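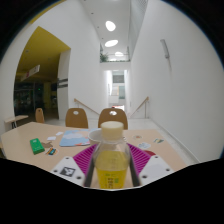
Ribbed fingers on the hand-held gripper, clear bottle with yellow liquid, wrist camera view.

1/ Notes on comparing two finger sets for the hand-held gripper. Set A is the magenta ribbed pair with dark contact strips. Set B is the flat rigid pair we used through October. Same camera, same lens, same bottle.

2/ Protocol: 100 grasps per set, bottle upright on the table, operator alternates approach side. A grasp fails if the bottle rotates more than 12 degrees or leaves the jaws before release. Maksym Vasylenko and I split the operating.

3/ Set A: 11 failures. Set B: 18. Most of the Set B failures were rotation during the lift. Set A failures were nearly all closes that landed too high, on the shoulder, where the wall flares and the ribs have little to push against.

4/ Clear plastic is a poor target for the camera. The cap and the liquid give decent contrast, the empty part in between does not. I now line up on the cap and go down from there.

5/ Marker tracking: Set B lost the finger marker in some 12 clips, all at full close. I have not gone through the Set A clips yet.

6/ Fatima Mabaso asked about grip force. Not measured. The trigger is mechanical and both of us squeeze differently, so treat the gap between sets as indicative only.

7/ Next up is the Trumley controller with the same fingers on a fixed arm, which takes the hand out of it. Corina Aigner is printing spare mounting plates. Raw counts go up on 7th May.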